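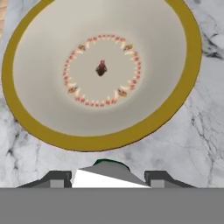 How long does sourdough starter keep in the fridge? "Mine has gone 34 days without feeding," says the owner of Flenska, a bakery in Cuesta.

She opened in November with 2 ovens and a borrowed mixer. Rye sells best, she says, and the plain white loaf is close behind. "People ask for the heel. I give it to them."

She feeds her starter at 9 every night, equal parts flour and water. "If I forget, I do it in the morning. The bread comes out a bit more sour."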